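How to Set Up a Shared Snack Basket

Posted March 11, 2018 by Tincuța Stanciu

A snack basket on a table is easier to use than a full cupboard, as long as the packets are sorted before they go in. The steps below are the ones we follow in the Stellen break room. Allow half an hour the first time.

What you need: a plastic basket with open sides, a table with a cloth on it, a marker, and the snacks.

1. Empty the old basket completely and shake out the crumbs. Wipe the inside and let it dry.

2. Spread the packets on the cloth in a single layer, with the fronts facing up.

3. Read the dates. Anything that ran out in February or earlier goes in the trash. If the print is small, write the month on the back with the marker.

4. Sort by shape. Narrow packets stand upright along the sides of the basket. Flat, soft ones go in the middle, where they hold each other up.

5. Pick up each packet by its sides or its sealed edge. Squeezing the middle breaks crackers and cookies.

6. Put the packets with the closest dates in front.

7. Stop when the basket is full to the rim. Ours takes three layers of small packets. Keep the extras in a closed box and refill once a week.

Sorin Bucur keeps a separate basket for anything with nuts, and labels it on both ends.

Snack packets at the table: 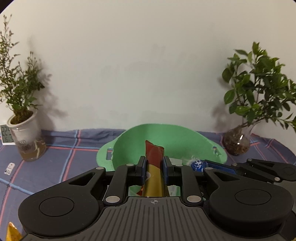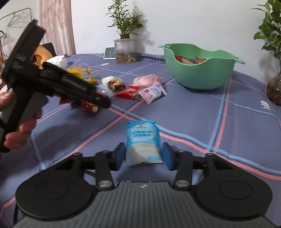 Can I put chocolate in the same basket as chips?

Chocolate can go in with chips if the room stays cool. In summer, keep it in the refrigerator and set out a few pieces at a time.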